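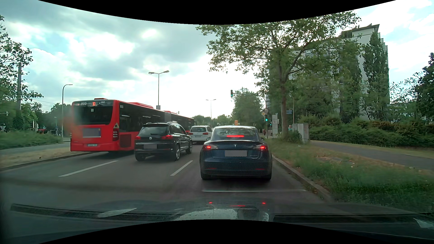 Porwood Investor Desk Package
For island and regional investment promotion offices

If your agency has grown from a couple of desks and a shared phone into the office everybody sends their inquiries to, you probably know how quickly the paperwork catches up with you. The Porwood package was put together for teams like yours, and we're very fond of it (as you may notice if you call us).

The package brings your inquiries, site listings and license applications into one place. Each investor gets a single file, so the person who answers on Thursday can see what was promised the week before. It comes with 9 ready-made application forms, all of which you can reword to match your own laws and fees, and room for 4000 investor records before you need to think about the larger Villalobos plan.

What comes in the box
Porwood software, office license
Zindar document scanner with power cord and USB cable
Tavex label printer and two starter rolls
Printed setup guide, 285 pages, spiral bound so it stays open on the desk

Item number: 1417
Price: on request, with a reduced rate for public agencies

Setup usually takes a morning, and we stay on the phone with you for as long as it takes! Training for your front desk staff is included, and so are updates through next June. Replacement labels are sold separately and ship with any other order.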